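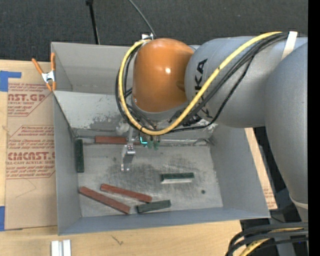

# lestard-placenames

Place names from the old Lestard parish registers, typed up and matched to modern spellings. One CSV, one lookup table, a few scripts. README is a work in progress, sorry, typing this between other things.

Last touched 10/11/19.

## What's in here

- `names.csv` — the main file. 2,837 rows, one row per name as written in the register
- `lookup.csv` — old spelling to modern spelling
- `registers.txt` — which book is which, with Oana's shelf notes
- `scripts/` — cleanup stuff, see below
- `old/` — don't use. Kept for diffing only

Aim was 3,000 rows. Didn't get there, last register has water damage from the middle onward and Gizella couldn't read it. Might try again with better scans.

## Columns

| column | what it is |
|---|---|
| `id` | row number, never reused |
| `book` | register number, 1 to 12 |
| `page` | page as penciled in the corner, NOT the scan number |
| `as_written` | exactly what the clerk wrote, abbreviations and all |
| `modern` | our best match, blank if no match |
| `sure` | y / n / maybe |
| `who` | initials of whoever typed it |
| `note` | free text, messy |

Encoding is UTF-8. Excel will mangle the Hungarian accents if you double click the file, import it instead. Ő and Ű go first.

## How it was done

Oana Lazăr and Gizella Gál typed books 1 to 7 from the originals. Fanni Lengyel did the rest from scans. Every name got typed once, then a second person read it against the page. Disagreements went to Ernő Boros, who knows the old field names and has opinions.

No spelling was fixed in `as_written`. If the clerk wrote the same village three ways on one page, you get three ways. Please don't "correct" these, we've had two pull requests doing exactly that.

Matching was by hand. Tried fuzzy matching first — terrible. It put half of Lestden in Lestard.

## Known problems

- 74 rows have no page number. Loose sheets at the back of book 9, order unknown
- Book 4 is missing its first section. Always has been as far as we can tell
- "Vörös" is sometimes a surname, sometimes the hill. Where the entry doesn't make it clear, `sure` is set to maybe. Don't count these as places without reading the note
- Stirnudthorpe turns up in book 11 with no explanation. Probably a traveler's home parish. Left `modern` blank
- Fanni and Oana used different dashes in `note`. Haven't cleaned up
- Some dates ended up in `note` that should of been their own column. Next version

## Scripts

```
python scripts/check.py names.csv
python scripts/merge.py names.csv lookup.csv > merged.csv
```

`check.py` complains about duplicate ids, stray spaces and anything in `sure` that isn't one of the three values. Run it before you send changes. `merge.py` is slow, leave it alone and it finishes.

`scripts/sort_hu.py` sorts in Hungarian alphabetical order. Needs the right locale installed. Teun Wouters wrote it, ask him if it breaks.

## Using it

Free for research, school work, family history, whatever. Say where you got it. If you publish a map, put the `sure` value on it somewhere, or at least leave out the n rows. A map went round in June with every guess drawn as a solid dot and we are still getting mail about it.

## Fixing things

Open an issue with the row id and the page. A photo of the page helps alot. Bulk changes, ask first.

## To do

- [ ] dates into own column
- [ ] second read of book 12
- [ ] Ernő's list of field names — he has it on paper
- [x] remove duplicate ids
- [ ] decide what to do with saints' days used as place names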